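4. Trying out the hand grippers

I've swapped between the Motent and the Brasard grippers for long enough now to have opinions, so this section is partly instructions and partly me telling you what I'd do. Both sets use the same marker cubes and the same chest harness, so you only need to set up once (hooray).

1. Put the harness on first and do it up snugly across your chest. Lean forward, straighten up, and if it slides about, tighten it again.

2. Switch on the left gripper, then the right. I always go left first so I don't muddle the pairing.

3. Hold both grippers out in front of you at a comfortable reach, with your hands below the cubes and your fingers off the markers.
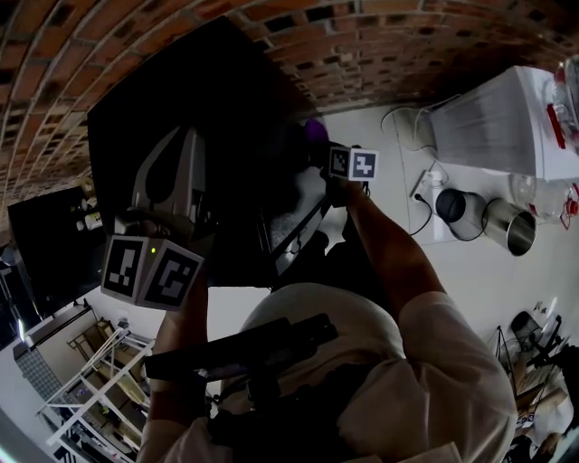 4. Open and close each gripper 11 times at an easy pace. The controller wants the full travel, so squeeze all the way and let go all the way!

5. Check the sample count on the Fakier controller. My last good run gave 1,662 on the Brasard pair and 3,555 on the Motent pair, which samples faster, so don't compare the two directly.

Note: Ashwin Kamath prefers to do step 4 sitting down. I've tried it and my elbows kept hitting the chair, but suit yourself.

Caution: don't wipe the markers with anything gritty. A scratched one will drop out whenever you turn your wrist, and you'll blame the software for it (I did, for most of November).

6. Pick up something small and light, move it a short way and put it down. Do the same thing with the other pair before you decide which you like. For me the Brasard has the nicer handle, but the Motent closes more evenly.

If the tracking still jumps after all that, go back to step 2 or ask Mercedes Montoya for the spare cubes.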